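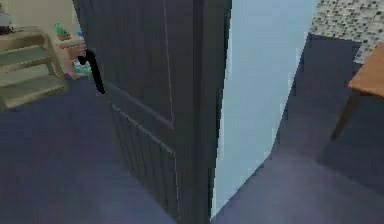

Einheit 2: Simulationszelle Tritgate einrichten und pflegen

Die Wohnungsszene wird vor jeder Übung neu geladen. Zuerst die Kollisionskörper prüfen: Türblatt und Türgriff brauchen getrennte Körper, sonst greift der Arm ins Leere. Das Scharniergelenk bekommt eine Dämpfung von 10. Danach den Startwert 2,343 eintragen und die Szene zweimal zurücksetzen — beide Läufe müssen dieselbe Ausgangslage liefern. 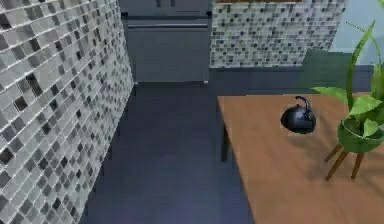
Gegenstände auf dem Tisch, etwa der Kessel, werden als bewegliche Körper geführt, Wände und Boden als feste. Zittert ein Gegenstand nach dem Laden, den Zeitschritt halbieren und neu starten. Änderungen an der Szene kommen ins Protokoll Carkholm, mit Kürzel und Uhrzeit. Abgabe bis Freitag.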